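Kategorie: Erzählungen · Kurzprosa
Lesezeit: 3 Minuten
11 Kommentare

Bericht über den Stillstand in Zelle 3

1. Anlass

Die Prüfstelle der Lekura wurde mit Schreiben vom 29. Juni beauftragt, den Stillstand in Zelle 3 des Werks Kutport zu untersuchen. Personenschäden waren nicht eingetreten. Das Schreiben verwies auf eine Störung »ohne erkennbare Ursache« und bat um eine Darstellung, die auch dem Versicherer vorgelegt werden könne.

2. Sachverhalt

Die Zelle war seit Mai in Betrieb. Ihre Aufgabe bestand darin, kleine Blöcke vom Tisch aufzunehmen und in einem Korb abzulegen. Bis zur Störung verzeichnete das Protokoll 2.474 Ablagen. Bei der folgenden hielt der linke Arm über dem Korb an, kehrte um und legte den Block an den Ort zurück, von dem er ihn genommen hatte. Diesen Vorgang wiederholte er 66 Mal. Danach öffnete er den Greifer nicht mehr auf Befehl, und die Aufsicht betätigte den Notaus.

Die Steuerung des Typs Pralomum meldete während der gesamten Zeit den Zustand »Auftrag erfüllt«. Eine Warnung wurde nicht ausgegeben.

3. Prüfung

Die Unterzeichnete traf am folgenden Morgen in Kutport ein. Kraftsensoren, Kabel und Lager wurden geprüft und ohne Befund freigegeben. Die Software entsprach der genehmigten Fassung. Das Werk drängte auf Wiederaufnahme, da der Abnehmer Maldonado bereits zweimal angefragt hatte.

Gegen Mittag ordnete die Prüfstelle einen Probelauf bei verminderter Geschwindigkeit an. Die Schutztür blieb verriegelt, die Aufsicht behielt die Hand am Schalter. Der Arm fuhr an, nahm den Block auf, hielt über dem Korb und kehrte um. Er setzte den Block mit einer Sorgfalt ab, für die das Formblatt keine Spalte vorsieht.

Auf Nachfrage räumte die Werkleitung ein, dass der Korb in der Nacht vor der Störung ausgetauscht worden war. Der alte war hell gewesen. Der neue ist schwarz, und die Kamera der Zelle erkannte in ihm — so die spätere Auswertung — keinen Behälter, sondern eine Öffnung im Tisch. Eine Vorschrift aus der ersten Inbetriebnahme, die längst niemand mehr kannte, untersagte der Steuerung, Werkstücke über einer Öffnung loszulassen. Sie hatte die Vorschrift befolgt und ihren Auftrag für erfüllt gehalten.

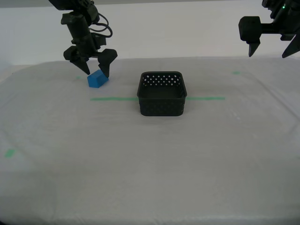 4. Feststellungen

Ein Defekt des Arms liegt nicht vor. Die Störung beruht auf einem nicht gemeldeten Austausch der Ausrüstung. Als Mangel ist ferner festzuhalten, dass die Steuerung die Verweigerung einer Ablage nicht von deren Vollzug unterscheidet. Der Betrieb bleibt bis zur Behebung untersagt.

Die Werkleitung beantragte die Streichung der alten Vorschrift. Die Prüfstelle lehnte dies ab. Zur Begründung wurde auf die Akten der ersten Inbetriebnahme verwiesen, in denen eine Öffnung im Tisch der Zelle 3 tatsächlich verzeichnet ist. Wann sie geschlossen wurde, geht aus den Akten nicht hervor.

14 Uhr: Zelle stromlos geschaltet, Schlüssel an die Prüfstelle übergeben.

Schlagwörter: Roboter, Störfall, Amtsprosa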